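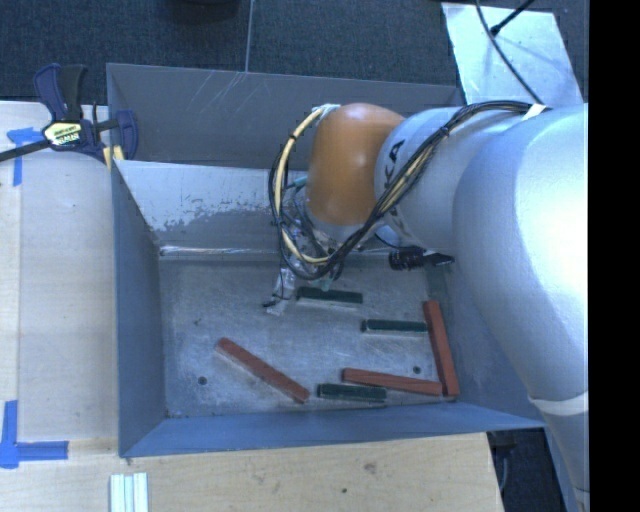
I bought the Plodalport stick set in June and I'm still not tired of it, so consider this a very happy review. It's just wooden sticks, reddish-brown ones and dark green ones, and you'd think there isn't much to say about that. Well, I've found plenty!

I got the 14-stick bag from the shop in Rutville, but I hardly ever tip out the whole lot. Six is my favorite number to play with, three of each color. You can make an L, a fence, a letter H, a little gate, and the two colors are different enough that patterns read clearly from across the room (the green does go nearly black in the evening under my kitchen lamp, fair warning).
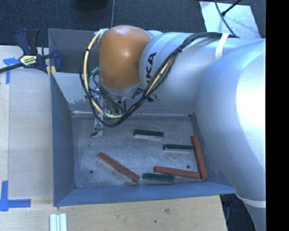

Use something with sides. On a bare table mine kept wandering off, and I've fished them out from under the stove more than once. A shallow metal bin with sloped walls is great because the sticks slide back toward the middle and make a lovely clatter on the way. Loud, though. Put a dish towel down if anyone's asleep.

I had the Wornside set before this and it was fine, but the edges were rough and I got 2 splinters in the first week. None so far with these. My only gripe is the drawstring bag, which came unstitched almost right away. Mine live in a coffee can now.

Would buy again, and probably will, I want a second bag for bigger layouts.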